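How to ask your landlord for security records after a break-in or assault

Short guide, written quick. Not legal advice, get some if you were hurt. Rules differ from place to place so check yours.

First thing - don't wait. A lot of door and car park camera systems record over themselves, and the one at Clungate (the block I lived in) kept 24 days. After that, gone. Get the letter in before you've got all your facts straight. You can fix the details later.

What to ask for. Be specific, vague letters get vague answers.

Camera footage, with the date, the start time and the end time. Ask for an hour either side.
Door entry and key fob logs for the same hours.
Repair requests for locks, gates, lights. Yours and any for the shared areas.
Guard patrol sheets, if there's a guard firm.
Past incident reports for the building.

Put it in writing. Phone calls don't count for much. Email is fine but send a paper copy too, signed for, and keep the slip. Address it to the owner and the managing agent both. Mine were two different firms, Berno and Panagiotou, and each one told me to ask the other.

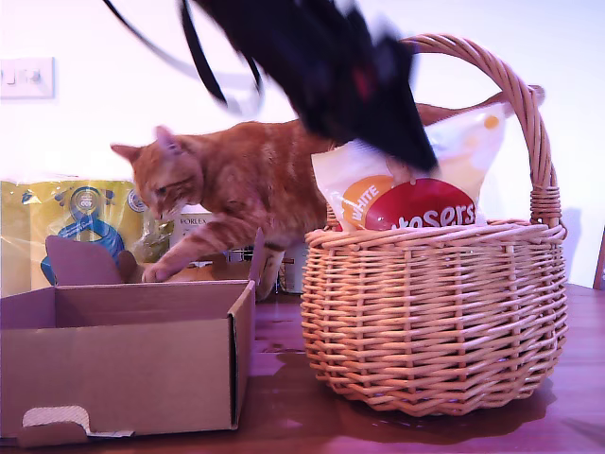

Tenants' Help > Letters and Forms

Wording that worked for me, change it to suit:

"I am a tenant at the above address. An incident took place in the shared entrance. Please keep, and do not delete or record over, all footage, logs and reports listed below. Please confirm in writing within 3 working days that this has been done."

Note it says keep first. Asking for copies comes after, seperate paragraph. They may refuse copies if other people are in the footage, and then your solicitor or the police can ask instead. Keeping it is the bit that matters this week.

No reply? Send it again, same wording, with "second request" at the top. Then the police reference number if you have one. Raphaël Mallet at our tenants' group sent 4 before the agent answered him, so dont give up at two.

Meanwhile, your own stuff. Photograph the broken lock before it gets mended. Write down what you remember, tonight, with times. Names and numbers of neighbours who heard anything. Receipts - locksmith, taxi to A&E, all of it. One folder.

Don't sign anything from the insurer yet. Don't post about it either.

Updated October 29, 2023. Printable version of the letter to follow when I get the scanner going.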